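Sharing the long table

The spring supper at Akard Hall is set for May, and this year we are trying a simpler way of laying out the food. Last time the dishes drifted together as people reached across, and by the second sitting the serving spoons had all been swapped around.

Anca Ilie suggested dividing the tables with painter's tape, as her sister's bakery in Jutov does for its market days. Each section gets one kind of dish: salads, hot food, bread, desserts. If you are bringing something with nuts, please tell Anca beforehand so she can set a section aside.

Blue tape shows up well on green and can be bought at Gestton on Mill Street. We have 3 rolls in the hall cupboard, which should cover both long tables. Press the strips down with a dry cloth and run a thumb over the place where they cross.

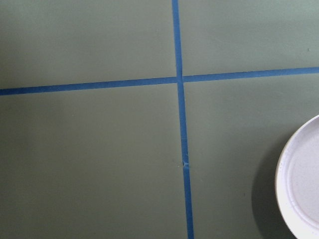

Plates will be stacked at the kitchen end, with forks and napkins beside them. Please bring your dish by five and put your name on the bottom of the bowl. We still need 2 people to stay and wash up. The tape should come off the same evening, before the tables are folded. Sign up on the sheet by the door.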